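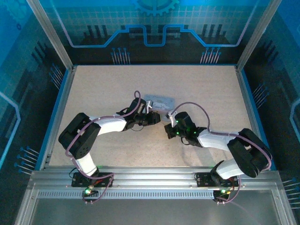 Marcelle Boyer wrote:

> I'm going to be the grump here. I've tried the cold-ferment thing
> twice now and both times my loaf came out flat as a dinner plate.
> Three days in the fridge is too long for any dough I've ever made.
> By then it smells like nail polish and slides off the peel. Can
> somebody who does this every week tell me what temperature their
> fridge is? And does anybody still bake same-day, or have I missed
> a vote?
>
> Also, Inès H., you promised us the rye recipe in November.

Marcelle, no vote, I promise! I still bake same-day maybe half the time, mostly when I've forgotten to plan and my sister is coming to lunch. It's good bread. It doesn't have that tangy, slightly leathery crust that Savvas goes on about, but my kids prefer it and they eat more of it than he does.

On the three days, though, I think your fridge is the trouble. Mine used to be the same. I had an old Pakeser with a dial that went from 1 to 5 and meant nothing at all, and the top shelf was practically a spring afternoon. I stuck a cheap thermometer in a glass of water up there overnight and it read way warmer than I'd have guessed. Moved the dough to the bottom shelf, right at the back over the vegetable drawer, and the nail polish smell went away the very next bake. So before you write off the whole method, try the glass of water thing. Leave it overnight and read it first thing, before anybody has been in for the milk.

The other question is how far along your dough is when it goes in. I used to let mine puff up until it looked like the pictures in the book and then refrigerate it, and of course it kept on going for hours in there because a big lump of dough takes forever to cool down. Now I put it in when it still looks kind of disappointing. A few bubbles at the sides, a bit of a dome, a wobble if I shake the tub. If it looks ready, I've missed it, and I make focaccia. (We have eaten a LOT of focaccia in this house.)

What I do, for what it's worth:

Mix in the evening after supper, water a little cool in summer.
3 sets of folds, more if I'm watching something.
Shape before bed, into the basket, plastic bag over it, bottom shelf.
Bake the next day or the day after. I have gone to three days and it was fine, but I wouldn't say it was better.

So if three days gives you soup, do one. I don't know where we all got the idea that longer is automatically fancier. I think it was that Barbier booklet everybody passed around, with the chart in the back. I love that booklet but his kitchen must be freezing.

Flour matters too and I don't think you said what you're using. I went through a phase with the Keltum whole wheat, the coarse one, and it just would not hold for two nights no matter what I did. It's thirsty and it ferments like crazy. I cut it down to 200 grams in my usual big batch, with the rest plain bread flour, and it behaves now. Hugo Vasseur swears by going down to 160 but he also puts honey in his, so I don't know that we're making the same thing at all. Hugo, feel free to yell at me.

Sliding off the peel — semolina! Or rice flour if you have it. Or skip the peel, which is what I did after I folded a loaf in half against the oven door one time. I turn the dough out of the basket onto a square of parchment and lower the whole business into the pot by the corners. It isn't elegant but it has never once ended up on the floor. Score it cold, straight from the fridge, and it'll hold its shape while you do it.

One more thing and then I'll let everyone go. Somebody asked a while back if you need to let it warm up on the counter before baking. I never do. I used to, because my first recipe said to give it an hour, and all I got was a loaf that spread out. Straight in, lid on, as hot as the oven will go. Inès Texier told me she takes the lid off earlier than I do and gets a paler ear but a thinner crust, so that's one to play with if your jaw is tired.

About the starter swap: I have plenty of mine to give away, the white one, and a little jar of the rye that came from Savvas. I feed it at 7 in the morning so it's lively by lunchtime if anyone wants to come by then. Bring a jar with a lid that isn't screwed down hard, please. I'm still finding bits from last time behind the toaster.

And has anyone ordered from Wulell lately? I need two new baskets, the long kind, and their page says they're back in stock, but it said that last spring too and I waited forever. If somebody's putting an order together I'd happily go in on the shipping.

Marcelle, write back with the fridge number! And seconding you on the rye recipe, Inès. We haven't forgotten.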